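OPC UA historian gaps after moving edge gateway to store-and-forward

Posted in: Plant Data and Connectivity
8 Feb 2026

tagwrangler_ns

We run a Trilluva edge gateway on a packaging line, collecting from two PLCs over OPC UA and publishing by MQTT to a Hudton historian on the business network. There are 465 tags. Most are sampled at one second, and the motor current tags are at 400 ms.

In January we turned on store-and-forward so that the line would keep its data when the site link dropped. The buffering itself works. If I pull the uplink for a few minutes the gateway queues to disk, and when I plug it back in the queue drains to zero.

The trouble is on the historian side. After a drain, a trend over the outage period shows one of two things. Slow tags (temperatures, tank levels) fill in properly. Fast tags show a flat line for the length of the outage and then a dense cluster of samples at the moment of reconnection, as though everything happened at once. Our energy per batch figure is integrated from the motor current, so any batch that overlaps an outage comes out wrong.

What I have checked so far:

Gateway and historian clocks both sync to the plant NTP server and agree to within a few milliseconds.
Payloads in the disk queue carry a timestamp field. I opened a handful and the values look right.
MQTT is at QoS 1 with a persistent session.
No errors in the historian log, only an information line reading "late sample policy applied".
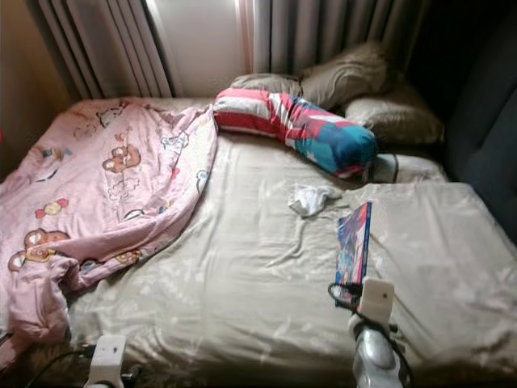

The slow and fast tags go through separate publish groups, set up by different people at different times. I have compared the two groups on the gateway and apart from the sampling interval I can't find a difference. Is this a gateway setting, or is the historian rewriting the timestamps on arrival?

deadband_dan

Had something like this with a different historian. Turn the deadband up on the fast tags and you will get fewer points in the cluster. Also consider whether you need 400 ms for motor current. We went to five seconds and no one in operations noticed.

kelvin.ladder

Widening the deadband will thin out the cluster but the remaining points will still be at the wrong time, so the batch energy will still be wrong. I would leave the sampling alone until the timestamps are sorted.

The log line is the clue. Historians of this type normally have a late sample policy per collection group, with a window. A sample whose source timestamp is older than the window is either rejected, inserted at its source time, or accepted and restamped with the server time. What you describe matches the last of these. The slow group probably has insert at source time and the fast group probably has restamp, which is a common choice for fast data when somebody was worried about write load from out-of-order inserts.

I would go through it in this order.

1. On the historian, export the configuration of both collection groups to text and run a diff. You compared the groups on the gateway, but the policy lives at the other end.

2. Check the late window. It needs to be longer than the longest outage you want to survive, plus the drain time. Ours is 14 days, which matches the disk capacity on the gateway. If yours is seven and the buffer holds more, the oldest data will be lost without an error.

3. Confirm which timestamp is being published. OPC UA gives you a source timestamp and a server timestamp. If the PLC doesn't supply a source timestamp, the OPC UA server generally fills it in, and that is good enough here. What you don't want is the publish time.

4. Limit the drain rate. With out-of-order inserts enabled, a full-speed drain of the fast group can starve live data. Start with a modest cap and watch the live latency.

5. Recalculate the affected batches. Changing the policy does nothing for samples already stored. If the gateway keeps its queue files after acknowledgement you may be able to replay them, but delete the restamped points first or the integral will count them as well.

QoS 1 means at least once, so expect some duplicates after a reconnect. Check that the historian overwrites on identical tag and timestamp instead of storing both values.

tagwrangler_ns

Thanks. Step 1 found it. The fast group was cloned from a template our integrator, Barholm, used on another site, and it had restamp enabled with a 14 minute window. Changed to insert at source time and repeated the uplink test, and the motor current now fills in across the gap. Duplicates are being overwritten. The queue files from January have already been purged, so those batches will be flagged as estimated in the energy report.

vörös_edge

Worth checking any calculated tags downstream as well. If they are evaluated on arrival of new data, some engines won't go back and recompute for late samples unless a backfill trigger is enabled. It is usually off by default.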